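Last updated 28th August

# How to Oil and Maintain a Maple Board

Maple boards dry out. The surface goes pale and a little fuzzy, water stops beading on it, and sooner or later a crack opens at one end. An hour of work spread over two days puts most of them right. These steps cover any bare maple board: bread boards, serving boards, the pull-out kind that slides under a kitchen counter. They don't apply to boards with varnish or another hard film on top, which has to be stripped first.

## What you need

- Food-grade mineral oil, 500 ml (far more than one board needs, but it keeps)
- Board wax, or plain beeswax if you want to make your own
- Sandpaper in 120, 180 and 220 grit
- A sanding block, or a flat scrap of wood to wrap the paper around
- Coarse salt and half a lemon
- Clean cotton rags, old T-shirts are fine
- A wire rack or a few strips of scrap wood

Don't use olive oil or sunflower oil. They go rancid in the wood and the smell is hard to get out.

## Step 1: Clean the board

Scrape off anything stuck on with a dough scraper or the back of a knife. Scatter the salt over the top and rub it in with the cut side of the lemon, pressing as you go. Leave it for a few minutes, then rinse with warm water and wipe down both faces. Never soak the board and never put it in the dishwasher.

Stand it on its edge overnight. If you lay it flat to dry, one face dries faster than the other and the board can cup.

## Step 2: Sand it

Start with 120 grit only if there are deep knife marks or burns. For ordinary wear, start at 180. Sand along the grain with long, even strokes and keep the block flat. Go over both faces, then the edges, then knock the corners back lightly so they aren't sharp.

Wipe the dust off with a barely damp rag. This raises the grain, meaning the loose fibers stand up and the board feels rough again. Let it dry for an hour and sand once more with 220. If you skip this, the first wash will do it for you and you'll be sanding again.

My own bread board came out of my grandmother's kitchen and has 1935 penciled on the underside. I sand around the pencil. It has been sanded enough times that the middle is lower than the ends, and it still works.

## Step 3: Oil it

Warm the bottle in a bowl of hot tap water for ten minutes. Warm oil is thinner and easier to spread. Pour a small puddle in the middle of the board and push it outward with a rag until the whole face is covered. Do the ends twice. End grain soaks up much more oil than the faces do.

Turn the board over and repeat, then set it on the rack so air can reach the underside. Leave it for at least four hours. Wipe off whatever hasn't gone in and give it a second coat. A very dry board may take a third.

The grain shows up more clearly after oiling. On maple it is often wavy and fairly quiet, running the length of the board. 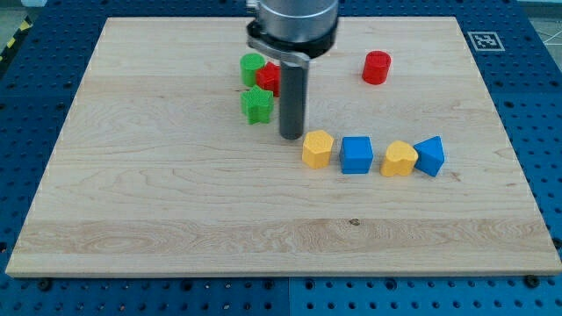
*Light maple-colored wood with wavy grain.*

## Step 4: Wax it

Let the last coat of oil sit overnight, then wipe the board dry. Rub in a thin layer of wax with a clean rag, wait 20 minutes and buff. The surface should feel smooth and not greasy. If it feels sticky, you used too much. Buff again with a fresh part of the rag.

To make your own wax, melt one part beeswax into four parts mineral oil in a jar set in a pan of simmering water. Stir, let it cool and put the lid on.

## How often

Oil a board you use daily once a month. A serving board that mostly hangs on a hook can go from June to Christmas without attention. Drip some water on it when you aren't sure. If the water soaks in, oil it.

## Small cracks

A hairline crack at the end can be filled with wood glue and clamped overnight, with a scrap of wood on each side so the clamp doesn't leave dents. Scrape off the dried glue and sand before you oil, as glue won't hold on oiled wood. If the crack runs more than 2 inches in, cut the board shorter or replace it.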